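**Topic: Skill board for my father's hands — slider sticks, wires get in the way**

---

**walid_mansour**

Good evening to all. I am new here, so please move this if it is in the wrong section.

I am putting together a board for my father, who is relearning to use his right hand. The occupational therapist suggested something with small controls to push, turn and slide. I did not want to buy the finished one from Pedier, because it costs more than I can pay now, so I am making my own from Cleren panels, the kind with jigsaw edges that lock together. I have the buttons, one slider, one knob and a section with wires and plugs.

I have three questions:

1. The slider is stiff at the low end and too easy at the high end. Is there a way to make it even?
2. My wires are long and they fall over the other controls. Should I shorten them?
3. Is it better to have numbers on everything, or does this make it too busy?

My father is 74 and he was an electrician, so he gets bored quickly with toys for children.

---

**harvey_mcintyre**

Welcome, Walid. I have made a few of these for my brother.

Slider first. Take the knob off and clean the track with a dry brush. If it still drags, check whether the panel is bent where it joins the next one. Those jigsaw edges pull on each other when you push them all the way down, and the track gets pinched. Mine did exactly this.

Wires: yes, shorten. Long wire is a nuisance.

---

**okra_and_solder**

I disagree with Harvey about the wires. For somebody who is practicing grip, the loose wire is half of the exercise. You must find the right one, follow it with your fingers and then bring the plug to the hole. If the wire is short and straight, the plug is always in the same place and the person learns only one movement.

My aunt used a board with very tidy wires and she was finished with it in two weeks.

---

**harvey_mcintyre**

Fair point for later on. At the start my brother would catch the wire with his sleeve and pull the plug out, and then he was angry and we stopped for the day. I would start short and change to long when he is ready.

---

**tilde62**

Numbers: keep them on the slider and on the knob. "Put it on 3" is a real instruction. "Put it a little more to the left" is an argument, at least in my house.

For the buttons the color is enough.

What wire are you using? I bought the Okafor lead set and the plugs are too smooth for my mother. She can hold the wire but not the plug.

---

**walid_mansour**

Thank you, these are very useful answers. I did the dry brush and it helped a little. Then I loosened the joint as Harvey said, and now the slider moves the same from one end to the other.

The wire is from an old Dredell kit that I had at home, so it is thin. I put a bit of rubber sleeve on one plug to try it. My father said it was better but ugly.

The numbers will stay. He likes them — he reads them aloud before he moves anything.

---

**okra_and_solder**

Ugly is fine! Put the sleeve on the other plugs too.

Can you show us how you arranged it? I am thinking of the distance between the knob and the wires. If they are too near, the hand that turns the knob will hit them.

---

**walid_mansour**

The layout of the board, with the slider and buttons at the near end:

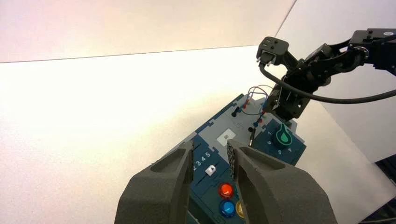 *Slider 1 to 5, knob with the green drop, red and blue wires at the far end.*

The white knob on the slider has an arrow on it, so it is easy to say which one I mean. The light gray section is the one I am least sure about. I could move the wires there completely and leave the navy part for the knob.

---

**tilde62**

I like the dark panels with the white numbers, very easy to read. My first one was pale yellow with gray print and my mother could not see a thing after four in the afternoon.

I would give the wires more room. They loop quite high.

---

**harvey_mcintyre**

Same opinion. I still say shorten them, but if okra wins this one, then at least put a small clip in the middle to hold the loops down. You can take the clip away in a month.

---

**okra_and_solder**

A clip I can accept. Only one clip.

---

**walid_mansour**

One clip, then. I will try it on the gray section and ask the therapist what she thinks at the next visit.

One more question, if you permit: does anyone glue the joints, or do you leave them so that you can change the order? My father wants the buttons on the other side already.

---

**harvey_mcintyre**

Never glue. Put a non-slip mat under it and leave the joints as they are.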